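Tollden Dealer Desk 3, reviewed 2 February 2003

Dealer Desk handles trade-in appraisals and lot inventory for used car stores. I ran it on one office PC with 260 vehicles loaded. Import from a comma-separated file took 20 minutes and dropped the trim field on every Whiteley record.

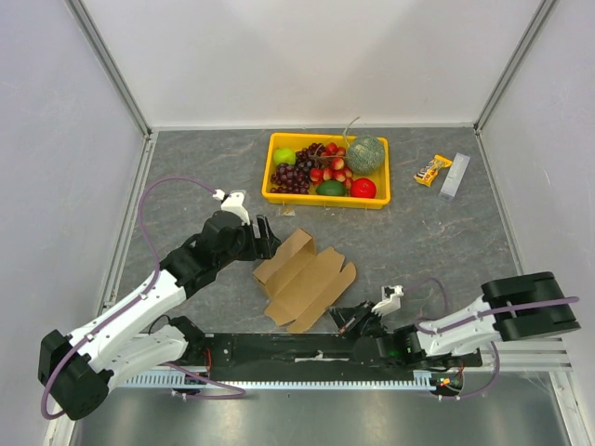 Appraisal sheets print cleanly, and the aging report flags units at 90 days. That limit is fixed. Stores that wholesale sooner will have to sort by stock date. Search by partial VIN works; search by color does not. The license covers one seat.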